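Sorting toys, finally

I spent Thursday evening getting the toys off the living room floor. The plan was two bins — one to keep, one for my sister's kids. Anything with a missing wheel went straight in the trash.

The brown plush stays, no discussion. So does the truck with the red and blue lights on top, and the little figure in the light blue hat.
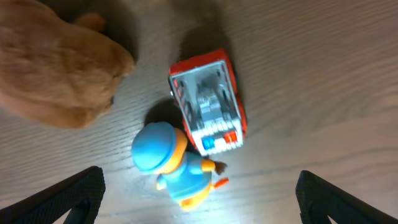
How do you clean plastic toys before giving them away? Warm water, dish soap and an old toothbrush, then a night on a towel.

The second bin is about half full. Tiruwork wants the puzzles, so those go to her in May.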